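Monday, Dell tower, notebook p. 29

Back on the old Dell before lunch. Side panel off, CPU socket still open and no memory in yet, so I'm keeping my sleeves well away from those pins!
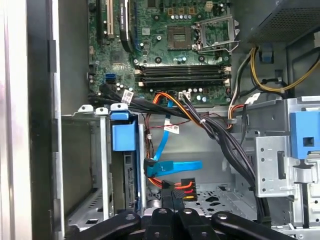 Kiyoshi Nomura wants the yellow and black power bundle tied back before anything else goes in (fair enough, I snagged it twice last week). Ordered ties from Sudeck, 4 bags, should be plenty. Asset tag goes in the log as 335.

Drive bay next. Blue rails, blue caddies, all the easy stuff for once. 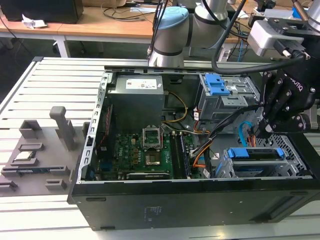
Hard drive

It's a 3.5-inch in a blue caddy, and I like these a lot, no screws to lose under the bench.

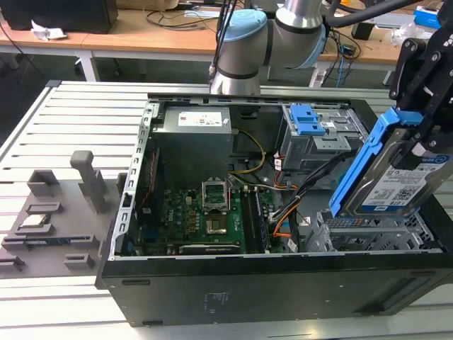

Must ask Kiyoshi if he wants the drive wiped or just shelved. Also still need a processor, maybe from the Broka pile?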